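Wendmont Family Activities Group
Minutes of the monthly meeting
Thursday, May 13, 2021

Meeting held online, with the microphones closed except for the person speaking. The meeting opened a few minutes late because of problems with the link. The minutes were written by the secretary. As agreed last year, members are recorded by their role and not by their name.

Present: the chair, the secretary, the purchasing member, the member for the craft room, the member for the website, two parents' representatives, and the contact person for the Parton library.

Apologies: the member for outings.

1. Minutes of the last meeting

The minutes were accepted with one correction. Under item 4, "glue for wood" should be "glue for paper". The wood glue was discussed, but it was not ordered.

2. Matters arising

The key for the second cupboard in the craft room has been copied. One copy stays in the office and the other goes to the member for the craft room.

The library in Parton answered our letter about the Saturday table. They agree to it in principle, but they ask that we bring our own covers for the tables and that we take all the paper scraps away with us. The meeting found this fair. The contact person will confirm it in writing.

The question of the missing box of felt pens is still open. The secretary asked the choir, who use the cupboard beside ours, and they have not seen it. It will be kept on the list for one more month and then closed.

3. Summer puppet workshop

The chair reminded the meeting that the workshop was planned last year and could not be held. The plan is now to hold it outdoors, in the yard behind the hall, with the children in small groups that do not change from day to day. If it rains, we move under the roof at the side of the hall. If it rains hard, the day is canceled and parents get a message before breakfast.

The ages were discussed for a long time. One parents' representative wished to lower the youngest age, because many families have a younger brother or sister who wants to come too. The member for the craft room answered that the sock puppets are easy for a small child, but the puppets with a moving mouth need cutting of thick cardboard, and this is hard for small hands. It was decided that the upper age is 11 and that younger children are welcome if an adult of the family stays with them for the whole morning.

Each child makes 2 puppets, a simple one on the first morning and one with a moving mouth on the later mornings. On the last day there is a short show for the families. The show will have no fixed story. The children decide in their groups what their puppets will say, and an adult writes it down for them if they wish.

The purchasing member asked if the children may bring old clothes from home to cut up. This was agreed, but the clothes must be washed, and the parents must know about it before. (Last time a good sweater was cut.)

Decision: workshop approved as described. The craft room member will write the list of materials and send it to the purchasing member before the end of the month.

4. Choice of kits

The purchasing member presented two offers for ready-made craft kits.

The Flunda kit contains felt, thread, eyes to glue on and a printed pattern. The sample was passed between three of the members during the last weeks and was found to be of good quality. The instructions are short but the drawings are clear. A weak point is the glue, which dries slowly. The children would have to wait a long time before they could play with the puppet.

The Quispe kit is cheaper and has more colors in it. The member for the craft room tried it with her own children and reported that the felt tears when the needle is pulled strongly. The pattern was also printed a little crooked, so that the two halves did not meet at the side.

One parents' representative asked if we need kits at all, as we have a lot of material in the cupboards. The craft room member explained that the kits are only for families who cannot come and who would like to do something at home. For the workshop itself we use our own material. After this explanation the question was withdrawn.

It was proposed to order around 60 kits from Flunda and to replace the glue with our own. The chair asked for other proposals and there were none. The vote was done by raising hands in front of the camera.

Decision: accepted, with one member abstaining. The purchasing member will ask if the kits can be delivered without glue at a lower price.

5. Rules for scissors and craft knives

The present rule says that craft knives are "used with care". Several members felt that this is too open. The new text, which was read out two times and changed a little, is the following:

Craft knives are used by adults only. They are kept in the closed box when they are not in the hand. Children use the scissors with round ends. Left-handed scissors are kept in the green tin and are returned to the green tin.

Decision: the new text is accepted and will be hung on the inside of the cupboard door.

The member for the craft room added that there are too few left-handed scissors. One more pair will be bought from the small purchases budget, which needs no vote.

6. Games shelf

The lending of board games will start again when the hall office opens for visitors. Until then the games stay where they are. Before the lending starts, every box must be checked for missing pieces. The parents' representatives offered to do this together on a weekday evening, each at a different table.

There was a discussion on what to do with puzzles that have a piece missing. Some members wish to give them away with a note on the box. Other members said that a family who finds the last piece missing is disappointed, note or no note. The craft room member would be glad to have the pieces for collages, and also for frames and badges. It was agreed that incomplete puzzles go to the craft room, except for the large floor map, which can still be used well without its corner.

No deposit will be asked for games. For the big building set a name and a telephone number are enough.

7. Website and newsletter

The member for the website reported that the new page for activities at home is ready. It has the paper lantern, the salt dough animals and the egg box caterpillar. The page with the treasure hunt is not ready, because the clues still speak about the old playground, and the slide in clue three was removed.

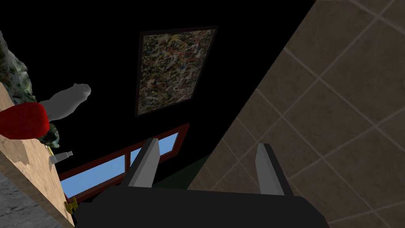 Computer-rendered picture: open gripper with two gray fingers, tiled surface to the right.

The text of the pages was discussed next. A parent wrote to us that the salt dough recipe does not say how thick the dough should be. The craft room member will add this. She will also add that the dough should dry overnight before it goes in the oven - without this the animals crack, and we have had letters about it.

It was asked if the patterns can be offered in a form that prints well in black only, as many homes have no color printer. The member for the website will try it with the caterpillar first and show the result at the next meeting.

The newsletter goes out once before the summer and then again in September. Texts for the first one should reach the secretary as soon as possible, and they should be short. Texts that are too long will be sent back to the writer for shortening, as the secretary does not like to cut the words of other people.

8. Any other business

a) The contact person for the Parton library asked for old picture books for the Saturday table. Books with torn pages are also welcome, for cutting out. They can be left in the crate by the office door.

b) A parents' representative proposed an evening of kite making for the fall. The idea was received well. The chair asked for a short plan on one page, with the cost of the sticks and the string.

c) The tap in the craft room is dripping again. The chair will write to the hall.

Actions

Chair: letter to the hall about the tap; message to the member for outings with the decisions of today.
Purchasing member: order from Flunda, question about the glue, left-handed scissors.
Craft room member: list of materials, correction of the salt dough recipe, new rules on the cupboard door.
Member for the website: black pattern for the caterpillar, new clues for the treasure hunt.
Parents' representatives: check of the games boxes; plan for kite making.
Contact person, Parton library: written confirmation for the Saturday table.
Secretary: newsletter, minutes, one last question about the felt pens.

The date of the next meeting will be sent by e-mail, when it is known if we can meet in the hall.

The meeting was closed by the chair.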